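Le classeur, le bras et les barrettes de mémoire

On m'a demandé en novembre de rédiger les règles de bonne pratique pour notre cellule de démontage. J'ai dit oui parce que la réunion durait depuis l'heure du café et que je voulais qu'elle finisse. Mal m'en a pris. Le document compte maintenant 50 pages, il a un numéro de version, et des gens m'écrivent pour contester l'usage du mot « doit » au paragraphe 3.

Rappel pour ceux qui arrivent : à l'atelier Sesitz, nous faisons démonter et remonter des ordinateurs de bureau par un bras robotisé. Des tours banales, de celles qui ont passé leur vie sous un bureau à chauffer des chevilles. Le bras ne se plaint pas, ne part pas en congé et n'a jamais lu mon document, ce qui le place au même niveau que la moitié de l'équipe.

La première version des règles était un recopiage pieux de ce que tout le monde recopie. « L'opérateur s'assure que la zone est dégagée. » Très bien. Dégagée de quoi ? Par qui ? Avant quoi ? Warrick Dunstan l'a lue dans le train et me l'a rendue avec un seul commentaire en marge : « Vrai, mais inutilisable. » J'ai boudé deux heures, puis j'ai recommencé en restant debout à côté de la machine pendant qu'elle travaillait, un carnet à la main, comme un inspecteur des poids et mesures.

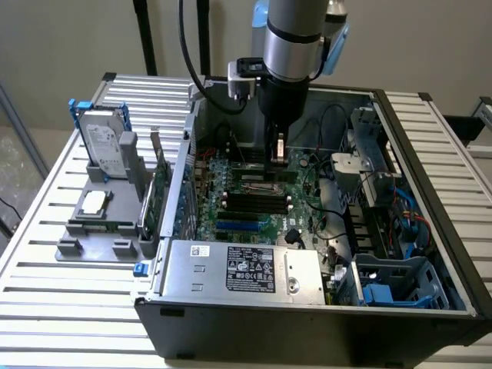 La pince au-dessus des emplacements mémoire, tour couchée, capot retiré.

De cette matinée au carnet est sortie la règle 1, que je tiens pour la seule bonne : chaque pièce retirée a une place, et cette place existe avant que la pièce soit retirée. Nous avons pour cela un support gris imprimé en 3D, posé à gauche de la tour. Le disque dur s'y tient debout, la carte d'extension aussi, et le processeur a droit à son petit logement en creux. L'ancienne méthode consistait à poser les choses « à côté ». J'ai découvert à cette occasion que « à côté » est une unité de distance très personnelle.

La règle 2 concerne les câbles et m'a valu le plus de courrier. Elle dit qu'un câble souple se trouvant dans le volume de travail est traité comme un obstacle, même s'il a l'air gentil. Un boîtier de PC ouvert, c'est un plat de nouilles avec un numéro de série. Un humain écarte les nouilles du petit doigt sans y penser. Le programme, lui, ne pense au petit doigt que si quelqu'un l'a écrit. On vérifie donc les câbles avant chaque cycle, à l'œil, et on note qu'on l'a fait. Attila Vörös voulait qu'on les attache tous. Je lui ai demandé qui les détacherait ensuite, et il est allé se chercher un thé.

La règle 3, enfin : la vitesse réduite près de la carte mère n'est pas négociable. Elle n'est pas négociable non plus quand on a un visiteur à impressionner. Ni quand on est en retard. Ni quand le visiteur est en retard. J'ai failli faire une annexe rien que pour les cas où elle n'est pas négociable, et Aoife Geraghty m'a retiré le clavier des mains.

Il y a aussi tout ce qui ne figure dans aucun texte de référence et qui finit dans le mien sous le titre honteux de « Divers ». La tour se pose toujours couchée, dans le même sens. Le côté ouvert regarde le plafond. On ne pose pas sa tasse sur l'établi (il est fait de lames d'aluminium avec des jours entre elles, la tasse tient très bien, le contenu trouve toujours son chemin). On ne met pas la main dans le boîtier « juste une seconde » tant que le bras est sous tension. Cette dernière phrase figure à 2 endroits différents du document, et si l'on m'énerve elle figurera à 3.

Le plus pénible reste le vocabulaire. Une bonne pratique est une chose que l'on conseille, une règle est une chose que l'on exige, et une norme est une chose que l'on achète en PDF et que l'on n'a pas le droit de prêter à son collègue. J'avais mélangé les trois avec beaucoup d'entrain. J'ai passé presque 3 semaines à trier les « doit », les « devrait » et les « peut ». Il est resté au fond du tamis un « il conviendrait éventuellement de », que j'ai supprimé à la main, avec un certain plaisir.

Je croyais avoir terminé. Puis nous avons fait tourner un essai, document ouvert sur les genoux, en lisant chaque règle à voix haute au moment où elle s'appliquait. Exercice recommandé à quiconque écrit des procédures : on entend tout de suite les phrases qui ont été écrites assis.
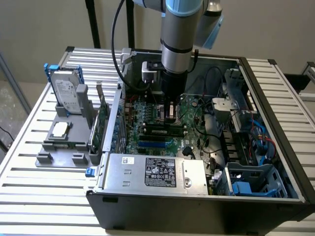 Fergal Rafferty m'a fait remarquer que mes règles décrivent très bien le retrait des pièces et à peu près pas leur remise en place, et qu'un démontage propre suivi d'un remontage approximatif s'appelle une panne. Il ajoutait que, pour la mémoire, il faudrait écrire noir sur blanc à quel effort le bras renonce, et qui vient voir quand il a renoncé.

Il a raison, ce qui m'agace. Ma section sur le remontage tenait en une ligne : « Procéder dans l'ordre inverse. » C'est la phrase des notices de meubles et elle a déjà brisé des ménages. L'ordre inverse suppose que tout ce qui est sorti accepte de rentrer de la même façon, et une barrette de mémoire s'enfiche avec une force qu'elle ne demandait pas pour s'en aller.

La version suivante aura donc un seuil d'effort, un arrêt, et un nom en face de l'arrêt. Pour le nom, on m'a regardé. J'ai proposé une rotation hebdomadaire. Le tableau est affiché près de la porte, et pour l'instant il n'y a que moi dessus.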